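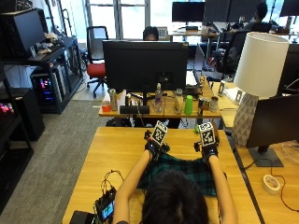 1. Introduction

Our module asked for a study of "an everyday manual task, in depth". Other groups chose bread and bicycle repair. We chose folding a piece of cloth, partly out of interest and partly from a belief that it would be finished by Monday. It was not.

The question was simple enough: does the way a person folds settle down with practice, or do they go on improvising for ever, as Harish Saxena does with his shirts? He is my co-author and has approved that sentence.

2. Materials and setting

The work was done seated at a light wooden desk, in a shared room where other people were getting on with their own degrees. The cloth was a plaid one. Plain fabric would have been more sensible in theory, but plaid has lines, and a line tells you at once how crooked your fold is. It is an unforgiving textile.

The folder wore sensor gloves with square markers standing up from the backs of the hands. The cables needed more looking after than the cloth did. We learned to put the wires to the left before starting, as a wire folded into the cloth counts as a failed attempt and also takes a while to find.

We called the three folding styles Drinesside (halves, then halves again), Clavix (thirds) and Hirna (roll it up and hope). The names come from a board game and mean nothing.

3. Procedure

Each attempt began with the cloth crumpled on the desk. The folder found an edge, flattened what could be flattened, and folded in the style given. We planned 300 attempts and divided them into sittings short enough for everyone to stay civil.

Crumpling caused more argument than folding. A cloth dropped from a height lands in a fairly friendly heap, while one scrunched in the fist hides its corners.
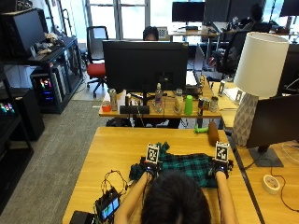

We settled on scrunching, then letting go. Most of the effort went into the stage before any fold was made, when one hand holds a bit of cloth still and the other goes looking for somewhere useful to pull. Our first plan had no name for this stage and allowed no time for it. In the final version it is called "sorting out" and has its own column.

4. Findings

Drinesside was the steadiest style. Clavix looked best when it worked, but the first third decided everything, and people guessed it differently each time. Hirna was quick and produced something like a sausage.

Practice did help, mainly with sorting out. The folds themselves hardly changed after the second sitting.

5. Problems

Harish's left-handed attempts were entered as right-handed for a whole afternoon in February and had to be relabelled. The spreadsheet reached 1272 rows, two of which are blank for reasons we have stopped looking into. If we did this again we would use a second, heavier cloth and agree on what "neat" means before starting.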